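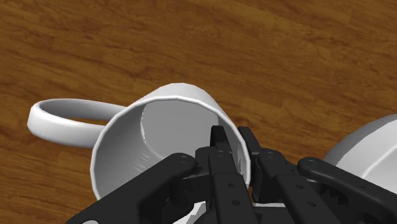
The pre-season fixture occupies an awkward place in the sporting calendar, and students of coaching should be clear from the outset about what it is for. The result is recorded, and spectators will judge it, but the coaching staff are concerned with fitness, combinations and the order of the squad. A player's first poor outing in a new position is often read as a verdict on the player. In this unit it is to be treated as information, and incomplete information at that. A white mug lying on its side on a wooden table shows its position plainly enough, but the position alone does not say how it came to be there; a box score has the same limitation. Students are expected to look for the causes behind a figure before commenting on it.

Unit 3: Reading the Pre-season
Basketball Coaching and Analysis, Nidthorpe
Unit leader: Thoa Hứa

1. Minutes and rotations

A regulation game in this course is taken to last 40 minutes. In pre-season the distribution of those minutes matters more than the total scored. Starters may be withdrawn at half-time by prior arrangement, and a substitute may remain on court through a run of errors which would end his evening in a league game. Any comparison between pre-season and league averages must therefore state who else was on the floor.

Note that a starting place in March, when the league table is settled for many sides, raises similar difficulties. The readings for Unit 7 return to this point.

2. The young guard

Point guards attract the heaviest comment and are the hardest to assess from figures alone. Assists depend on team-mates making shots. Turnovers depend in part on whether team-mates know the sets. When a young guard is placed against an experienced opponent, the following should be noted from the recording:

- how early in the shot clock the first action begins
- where the guard picks up his opponent in defence
- whether he calls the set himself or waits for the bench
- his conduct in the possession after a mistake

The last item is frequently omitted from student reports. It carries 10 marks.

3. Case: Maneck v Nolteo

The case for this unit is the pre-season meeting of Maneck and Nolteo, played before a crowd of 2,011. Maneck rested their regular guard and started Bùi, who had joined from the academy side. Nolteo pressed from the opening possession and Maneck lost the first quarter heavily. The margin narrowed in the third, by which time both benches were in use.

Hòa Hầu's match notes, supplied in the reading pack, argue that the early deficit owed more to Maneck's spacing than to the guard. The two forwards stood too close to the ball and the press had little ground to cover. Students need not agree with this view, but they should answer it with reference to particular possessions.

4. Written task

Choose one quarter of the match and prepare a report for a head coach who did not attend. State what was seen, what may be inferred from it, and what cannot be known until the league season starts. Predictions of final league position will not be credited. Diagrams should be drawn on the half-court sheet and labelled by hand or in type.

Reports are to be submitted through the unit page before 4 p.m. on the closing date shown there.

Search this site: enter keyword Go
3 comments | 40 shares
Contact the unit office | © Nidthorpe Coaching Studies | Back to top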